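Open day at Dorkora: sorting strips by hand with two grippers

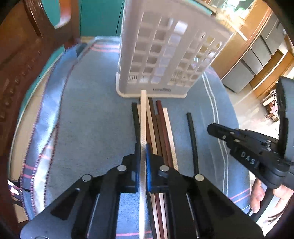

Photo: Musa Chukwu / Dorkora newsletter

21 June 2020

On our open day we received members and neighbors who wanted to see how a robot is taught to do small housework. Many of them expected a big machine with a loud motor. What they met first was a blue blanket, a white plastic basket and a bundle of narrow flat strips in black, cream, brown and maroon.

The work was led by Titilayo Fashola, who joined us in March from Nwachukwu. She explained that the black grippers are held in the hand. A person takes one in each hand and does the task slowly, and the camera on the gripper keeps a record of it. From many such records the robot side of the project, which we call Hutent, learns how the fingers should come to an object and when they should close.

The strips are a good exercise because they are thin and they lie close together. To take one cream strip between the blue finger pads, and leave the dark ones beside it in their place, asks for more patience than one would think. The second gripper can go to a strip that lies apart, and this is easier for a beginner. After that the strips should go into the basket.

Visitors were invited to try, and the line for this table was long the whole afternoon. A retired tailor was the fastest of all. She told us that she looked only at the tips of the fingers and forgot the rest of the tool. Several children asked if the robot gets tired. Titilayo answered that she gets tired first.

Up to the open day the team had saved 3160 recordings of this task. With the ones made by the visitors we are now at 3290. Each recording is checked before it is used, so the final number will be smaller.

We also learned something for ourselves. The explanation at the start was too long, and people preferred to hold the gripper and ask later. Next time we will keep the talk short and prepare a second table.

If you would like to help with the checking, please write to Musa at the office. No technical knowledge is needed, and you can do it from home.

You are receiving this newsletter because you signed up at one of our events. Unsubscribe | Update your preferences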